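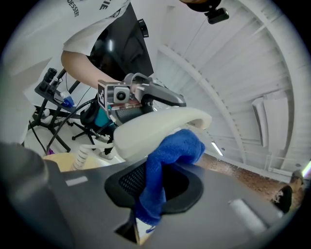 椅子に布を掛けておくのは、何のためですか。

座面や背もたれを汚れと摩擦から守り、洗えない張り地の代わりに、洗える布を体に触れさせるためです。

椅子掛け布(いすかけぬの)

椅子掛け布とは、椅子の座面、背もたれ、またはその両方の上に置いて使う布の総称である。袋の形に縫って椅子にかぶせる「椅子カバー」とは区別され、縫い付けたり、ひもで結んだりしないものを指すことが多い。家庭のほか、事務所や作業室の椅子にも使われる。

概要
布の張り地をもつ椅子は、多くの場合、張り地だけを外して洗うことができない。そのため、汗や飲み物のしみが残りやすい。掛け布はこの問題に対する簡単な方法であり、汚れたときは布だけを取り替える。青、灰色、茶色などの落ち着いた色がよく選ばれるが、色に決まりはない。

素材
綿は汗をよく吸い、家庭の洗濯機で洗える。麻は乾くのが早いが、しわができやすい。ポリエステルの布は軽く、しわが少ない。しかし、表面がなめらかな張り地の上ではすべることがある。メッシュの部分をもつ椅子では、厚い布で全体をおおうと空気の通りが悪くなるので、薄い布を使うか、メッシュの部分を避けて掛ける。

掛け方
基本の掛け方は二つある。一つは背もたれの上の端に布の中央を合わせ、前と後ろに同じ長さで垂らす方法である。もう一つは座面の奥に布の端を少し押し込み、手前に広げる方法である。キャスターの付いた椅子では、布が床に届くと車輪に巻き込まれるおそれがあるため、長い布は先に折ってから掛ける。

家具の手入れについて書いているダルヴァ・フルタードは、背もたれに掛ける布を二つ折りにして、折り目を上に置くことをすすめている。折り目があると、布の位置を直すときに中央が分かりやすいという。

手入れ
洗う前に布をよく振り、ほこりと髪の毛を落とす。濃い色の布は最初の数回だけ別に洗う。乾いた後は、掛けるときと同じ幅にたたんでおくと、次に使うときに早い。布を外した日には、張り地にも掃除機をかけるとよい。

呼び方
日本語では「椅子掛け」「チェアクロス」とも呼ばれる。店によっては「マルチカバー」の名前で売られ、ソファー用の大きい布と同じ棚に置かれている。家具店ドゥドメルのカタログでは、2021年3月7日の版から「掛け布」と「カバー」が別の項目になった。編集を担当したタレク・モルシーの説明によれば、固定するためのひもやゴムがあるものを「カバー」に入れている。

関連項目
椅子カバー、座布団、ひざ掛け、張り地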